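Flinwood opens refurbished lounge to staff and visitors

2025-06-05

Flinwood has completed the refurbishment of the ground-floor lounge at its main office building. The room is now open to all staff, tenants and visitors during normal building hours.

The work was carried out over five weeks by the interiors firm Pillai, which was also responsible for the reception area last year. It included new carpet, a full change of furniture and a revised layout intended to make the lounge suitable for short meetings as well as for breaks.

The former lounge was furnished mainly with long fixed benches and rectangular tables. Staff who replied to a survey on shared spaces said that the tables were too large for a conversation between two people and that the benches could not be moved. Several also asked for more comfortable seats for reading or waiting.

"We listened to what people told us about the old room," said Zainab Tamuno, Head of Workplace Services at Flinwood. "They wanted somewhere to sit down with a colleague for a quarter of an hour without having to book a meeting room. They also wanted a bit of colour, and I believe the new lounge offers both."

The new furniture falls into two groups. Light grey chairs have been placed at round white tables, where people may work, eat or hold a meeting. Orange upholstered armchairs are provided for those who prefer a softer seat. All of the chairs and armchairs can be moved, and users are asked to return them to their places before leaving.

Brendan McGrath, who led the project for Pillai, said that the choice of round tables had been made early on. "A round table has no head, and a third or fourth person can pull up a chair without everybody else having to shift along," he said. "The legs are fixed to a central column, so there is nothing at the corners to knock your knees against. We kept the tops white to reflect the light back into the room."

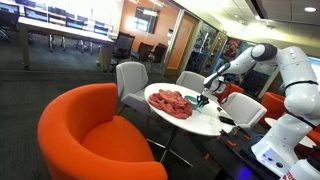 Tables in the lounge cannot be reserved. Groups of more than five are asked to use the meeting rooms on the second floor, which may be booked at reception in the usual way. Hot drinks are permitted throughout the room, and cleaning cloths are available for anyone who wishes to wipe down a table before or after use. Personal belongings left behind at the end of the day will be taken to reception and kept there for 12 days.

The benches and tables from the former lounge have been given to Jesodar, a local charity that supplies furniture to community halls and training centres. Amerley Asante, Director of Jesodar, thanked Flinwood for the donation and said that the first of the benches had already been delivered to a youth club.

A second stage of work, covering the corridor and the small kitchen beside the lounge, will begin on 17 June. The kitchen will be closed for two days during that time. Notices will be posted at both entrances.

Comments on the new lounge may be left at reception or sent to the Workplace Services team.

For further information, please contact Senan Mulcahy, Communications Office, Flinwood.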